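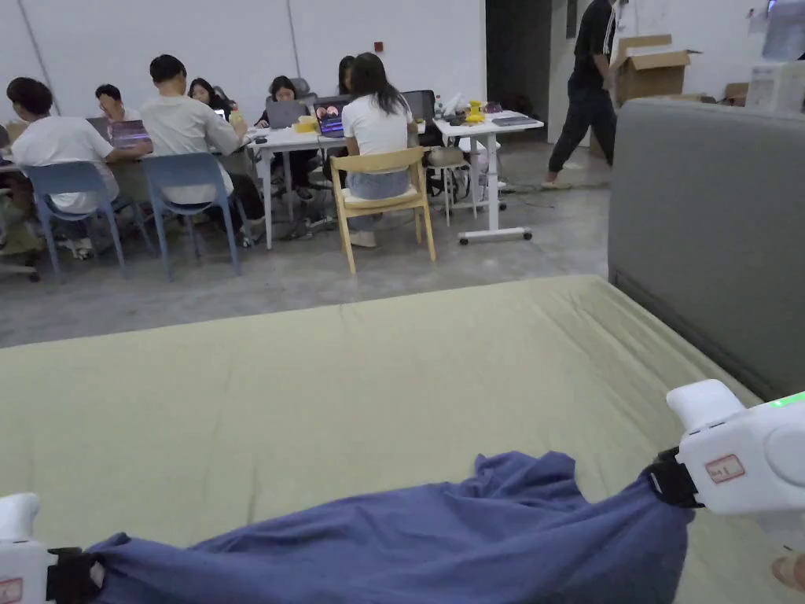
Pundale Upholstered Bed, Gray
Item 141

A padded bed in gray fabric, made for a wide mattress. The upholstered panel is soft enough to lean on and has a seam running along its lower edge. The fabric goes with most bedding colors. The olive-green fitted sheet is from our Finora range and is sold separately.

Price: 2,495, frame only
Mattress and bedding not included

What you get
Upholstered frame in gray
Slatted base in two halves
Center rail with two support feet
Bolts, washers and hex key
Printed assembly sheet

Assembly
Two people need 45 minutes. Lay the pieces out on a blanket or on the flattened cartons, fabric side up. Fit all the bolts by hand first and tighten them once the frame is standing square. The center rail goes in before the slats. Check the bolts again after a month of use.

Weight limit
The slatted base holds up to 900 lb, including the mattress.

Choosing a mattress
Any foam or spring mattress of the matching size will fit. You don't need a box spring. With a very thick mattress, less of the panel will show above the bedding. Our Harahap mattress leaves a good height for sitting up and reading.

Sheets
Finora fitted sheets have elastic all the way around and come in olive green, sand and white. They wrinkle a little when they go on. Pull the corners down one at a time, starting with the two at the head, then smooth from the middle outward. Wash warm with similar colors and tumble dry low.

Cleaning the fabric
Vacuum with a soft brush. Blot spills with a dry cloth, then with a damp one. Do not use bleach. The cover is fixed to the frame and can't be taken off for washing.

Delivery
Ships in three cartons. Delivery is to the room of your choice on the ground floor; stairs are quoted separately. Please measure doorways and hall corners before you order.

Also in this range
Wilska nightstand, gray
Wilska bench for the foot of the bed

Questions about sizes or fabric samples go to Ketsara Onsri at the order desk.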